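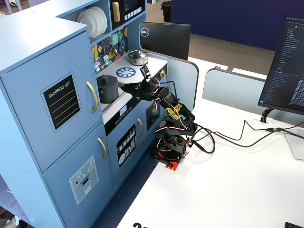

My grandmother kept her shopping list on the back of a seed packet, and when the packet was full she started another and tucked the old one behind the clock. We found 21 of them when we cleared the house one December, all in the same soft pencil, and I'm afraid we got very little clearing done that afternoon, what with everybody reading them aloud (suet! who was she making suet puddings for, all by herself?).

I've been thinking about lists ever since, and asking people about theirs, which is a lovely way to spend a train journey if you don't mind being a bit nosy. Most are happy to tell you. Valeriano Alcaraz, a retired ship's cook I met on the way to Rinavau, still writes his in the order of the shop he used as a young man. That shop closed years ago, so he zigzags about the new one with his trolley, going back for onions, and it takes him the best part of the morning. He says he wouldn't have it any other way, and besides, he meets people.

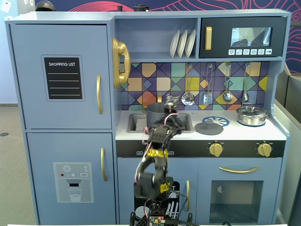
Children seem to take to the business very early. My niece, at four, used to hand me a page of zigzags and read it out with great authority, and it always began with jam. She'd tick things off too, usually before I'd had a chance to find them, and then we'd have to start again with a fresh sheet and a sharper crayon.

Thabiso Xaba runs the grocer's at Kamath, where the bell still rings when you open the door, and he keeps the lists his customers drop. He has a biscuit tin of them under the counter. One says only "milk, candles, apologise to Jean". Another is all cheese. He once ran down the street after a man who'd left his behind, and the man thanked him very kindly and said he'd finished with it, but wasn't it nice to be asked.

I did try keeping mine on my phone for a while, and it was perfectly good, and I kept forgetting to look at it. So now I'm back to envelopes, with a pencil on a string by the bread bin, and this week's says eggs, string, stamps and something beginning with P that I can't read at all.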